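The Suture Club

The first thing I learned at the Ustier surgical robotics club is that you take your shoes off at the console. The foot pedals are close together, and Damian Pietrzak, who started the club and still runs the beginner nights, got tired of watching people in winter boots stomp on the camera pedal when they wanted the clutch. So there I was at seven in the evening in mismatched socks, face pressed into a viewer, trying to pick up a needle.

I dropped it. Then I picked it up backward. Then I dropped it again, and somebody behind me said "good, good," in the voice people use with toddlers on bikes.

The club belongs to the engineering students, mostly, with a handful from the medical side who wander over after their own classes. It has 28 members this year and one long room on the ground floor, with a humming cabinet of motor controllers that everybody calls the fridge (there's also a real fridge, so this gets confusing around dinner). What they do in there is sewing. One stitch, a knot, another stitch, all of it done by two thin instruments at the far end of a lot of cable. Some members drive by hand. The others write code that's supposed to drive by itself, and they spend a good part of the year asking the first group to show them how it's done.

That second part is what brought me. I'd heard that a student team was trying to get a computer to finish a whole stitch with no help, and I pictured something slick. What I found was Teodor Laskowska eating noodles over a keyboard, tagging recordings. The team has 607 stitches saved so far, good and terrible, and each one gets cut into steps: grab the needle, turn it, push, pull through, wrap, tighten. Teodor had been at it since four. He showed me one that went beautifully for a minute and a half and then, right at the last wrap, the loop slid off the jaw. We both groaned out loud.

The thread is the real villain, by the way! I'd assumed it would be the needle. A needle keeps its shape, and if you know where one bit of it is you can make a pretty fair guess at the rest. Thread does whatever it likes. It curls, it drifts under the instrument, it lies down right beside its own short end so you can't tell which piece you're looking at. The team's program used to mistake the tail of an old knot for the working thread, and it would tug away at it very politely until somebody hit stop. Barbara Mazurek rewrote that part in July, and she'd like it known that it's much better now.

I got a second turn later in the evening, after the pizza, and did three stitches that held. Three! They were ugly and they leaned. Barbara leaned too, over my shoulder, telling me to quit chasing the thread with my left hand and let the right one bring it over. Wrist, she kept saying, use the wrist. The tips bend in a way your own fingers would envy, and beginners forget that and shove from the elbow.

By nine the room had gone quiet and everyone was watching the monitor, two sets of jaws nearly touching over the seam, black thread looping off to both sides and the curved needle lying down to the right.
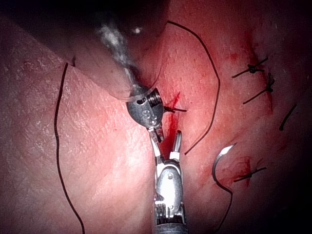

Jaanus Koppel thinks the automation crowd should have to sew by hand for a full semester before they're allowed to write a line of code. You can't tell a machine what a snug knot is, he told me, if you've only ever seen one on a screen, and he'd make it a rule tomorrow if they let him.

Teodor thinks that's a bit much. Barbara half agrees with it. They had what was clearly the hundredth round of this argument while winding up cables, and I stayed out of it and looked for my shoes.

The club goes to its spring meet with two entries, one hand-driven and one automatic, scored on the same sheet. Last year the automatic entry got 79 points and lost to a second-year who'd been sewing for a couple of months. They've kept the score sheet taped to the fridge, the humming one. Beginner nights start at seven, and Damian says to bring thick socks because the floor is freezing.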